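**Key safe or neighbour with a key?**

**mossgate**
Mum is 84... no, 85 in July. Carers come mornings, 15 min slot, and she can't get to the door quick enough. Agency want a key safe by the front door. Brother says its an advert for burglars. Anyone got one? Looking at the Usten push button, 359 for the smart Brendow which seems mad.

**tansy_b**
Had one on dad's for 4 years, no bother. Don't buy the smart one. Batteries.

**Balthasar Gisler**
Disagree with tansy. A cheap one comes off the wall with a crowbar. Ask her insurer first, some won't pay out if the key was outside. A neighbour with a key costs nothing.

**tansy_b**
And when the neighbour's in Spain?

**Balthasar Gisler**
Two neighbours then.

**pell_mell**
Side wall, not by the door. Proper bolts into brick, not the mortar. Change the code whenever a carer leaves, agency won't remind you. We paid a chap 90 to fit ours, Nieto one, stiff buttons in frost but fine otherwise.

**mossgate**
Thanks all. Neighbours both work so thats out. Went round Sunday, side wall is rendered, does that matter? Kettle and plates all kept out on the counter now so she isn't reaching up, that bit's sorted at least.
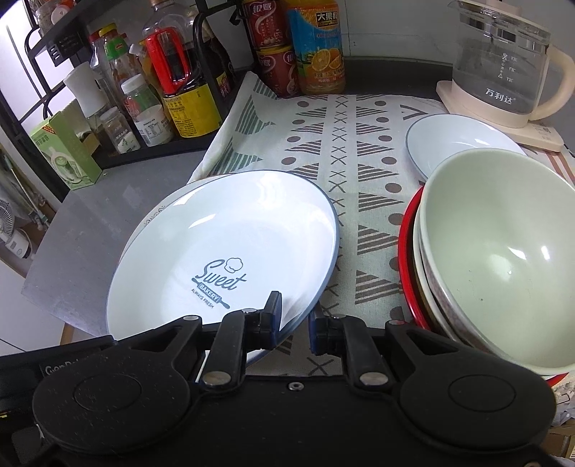 ### Re: rendered wall

**pell_mell**
Longer bolts. Get through the render to the brick or it'll just wobble.

**tansy_b**
What he said. And write the code down somewhere that ISN'T her fridge.

**Balthasar Gisler**
Still say ring the insurer. Mine wanted the make and model, had a Pornetti, they weren't keen.

**mossgate**
Ringing them tomorow. Brother still sulking.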